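Virtual queue for the river ride at Steltisia: worth it or not?
Steltisia > Park Talk > Rides and Queues

pentti_a
Posted November 2023
We're going for two days with my sister's kids and I'm trying to sort out the virtual queue for Lantern River before we get there. The park site says groups open at park opening and again in the afternoon, but it doesn't say how fast they go.

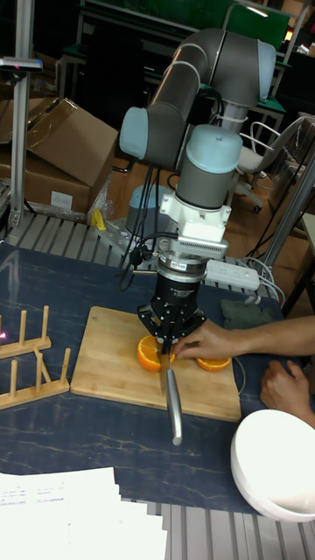 Last time we went was before the refurbishment, when you just stood in line under the boathouse roof and hoped. The wait was 93 minutes on the board and it felt like more with a four-year-old. I'd like to avoid that. Do I need to be inside the gate to join, or can I do it from the hotel? We're at the Luik, the one across the canal from the back entrance.

Pentti

berwyn_m
You need to be inside. They changed it in June. The app checks your ticket has been scanned, and if it hasn't you get a gray button. Four tickets, four scans, all on the same account, or it will only put you in as a party of one.

The morning groups were gone in 11 minutes on the day we went. The afternoon ones lasted a lot longer. If the kids aren't early risers, don't bother with the morning.

clirkton_fan
I disagree with Berwyn about the afternoon. We got a group in the afternoon and it was called after dark, during the parade. We had to choose. The younger one picked the parade and we lost the slot. Guest services would not move it.

Morning group every time, even if it means breakfast in a bag.

berwyn_m
You have an hour to come back after your group is called. The parade is 20 minutes. I don't see how you had to choose.

clirkton_fan
Because we were on the far side by the Clirkton Mine exit and they rope off the bridge. You can't cross until the last float has passed and the crews have swept. By the time we got over there it was an hour and a bit.

berwyn_m
OK, I forgot about the bridge. Still, you can go round behind the carousel. It's longer but they don't close it.

laimute k
The path behind the carousel is closed at the moment. There are boards up along it with the Briltance logo, so I assume that's the new show building. It was closed both days we were there last week. You can get as far as the restrooms and then you have to turn back.

On the original question, the standby line for Lantern River does open if the ride is running all its boats. They don't announce it. We walked up at lunch and were let straight in, and waited less than we did for pretzels. My husband asked the girl at the entrance and she said it depends on the day and she only finds out when the radio tells her.

pentti_a
Thanks all. So scan everyone in, try in the morning, and keep an eye on the standby entrance at lunch. Is the ride much different now? The kids have only seen videos of the old version.

līga.j
The first half is almost the same. The heron scene has been moved and now comes after the lock gates, and the music in there is new. I don't like the new music. The drop is the same height but darker going into it, and my nephew, who is six, was fine.

The finale is screens now. They took out the old lantern sellers, which I thought were the best thing in the park. The lady with the cart is in a glass case in the shop at the exit, if you want to see her.

clirkton_fan
The finale was half broken for years. Two of the lantern sellers hadn't moved their arms since I started going. I'll take screens that work.

līga.j
They could have fixed the arms.

amado_cat
Going back to the queue. Does anyone know if the number they give you means anything? I was given 2311 and then my group was called before my brother's, and his number was lower. We joined within a minute of each other.

berwyn_m
It's a booking reference. The group number is the small one underneath, next to the boat.

amado_cat
That explains it. I spent a good part of the day watching the wrong number.

laimute k
So did we, the first morning. It should be the other way round on the page. I filled in the survey and said so.

One more thing for Pentti. If you're at the Luik, use the back entrance, but check the time it opens. In the off season it opens half an hour after the front gate, so if you want a morning group you have to walk round. It's a fair walk with small kids. There's a shuttle, and it was full when we tried it.

pentti_a
I didn't know that about the back entrance, thank you. The hotel page says it opens with the park. I'll call them and ask.

pentti_a
Called. The back gate opens half an hour later until the end of the winter season, as Laimutė said. We'll take the front gate the first day and sleep in on the second.

clirkton_fan
Get the kids to the bridge side before the parade either way.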